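Prizes in Mathematics Should Cite the Proof

Mon 16 July

The Peller Prize announcement for this year runs to five sentences. Two of them describe the winner's influence on the field. One gives the date of the lecture in August. None names a theorem.

I have no quarrel with the choice. My complaint is with the citation, which could be attached to almost any senior number theorist without changing a word. A citation is the only part of a prize that most readers will ever see, and it ought to state a result, give its hypotheses, and point to the paper where the argument can be checked.

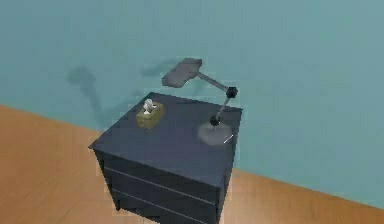

The Gebreyes Medal did this until recently. Its older citations were short and hard to read, and they gave a page number. A graduate student could start from one and reach the relevant lemma in an afternoon. The current format asks for "a statement of broad significance," and broad statements are what it gets.

The usual defense is that modern proofs are too long to summarize. Length is a poor excuse. The Stirkuvard classification fills 3254 pages across several journals, and its main theorem still fits in a paragraph once the terms are defined.

A second defense is that donors want plain language. They can have it in a separate note. The Zarby Foundation already prints both versions on facing pages, and the technical one is the version later papers quote.

The Peller rules come up for revision in August. The change needed is one line: every citation must contain at least one precise mathematical statement and a reference to its proof.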